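Home | Safety | Checklists | Contact

Bench Inspection Checklist, Room 15
Castaño teaching lab, 2/19/03. Checked by Yaneth Flores
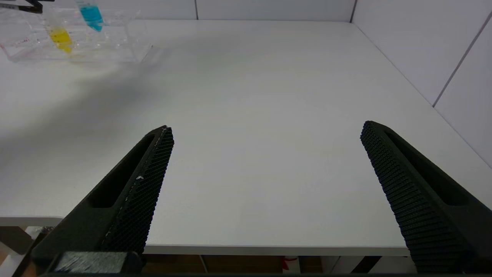 How often should a lab bench be inspected?
Once a week during term, and again after any spill.

Tabletop – wiped, no stains. OK
Tube rack – clear plastic, colored samples upright. OK
Labels – 2 missing in the cabinet. Redo.
Floor under bench – sweep before Friday.
Eyewash – ran 3 minutes, fine.
Gloves – over 56 pairs left, size M only. Order S.

Comments

Nilton Palomino: Size S ordered from Besar.

Fumiko Shimada: Labels done. Please use the marker that doesn't smear.

Recent
Fume hood check, August
Sharps bin log
Putitz storeroom list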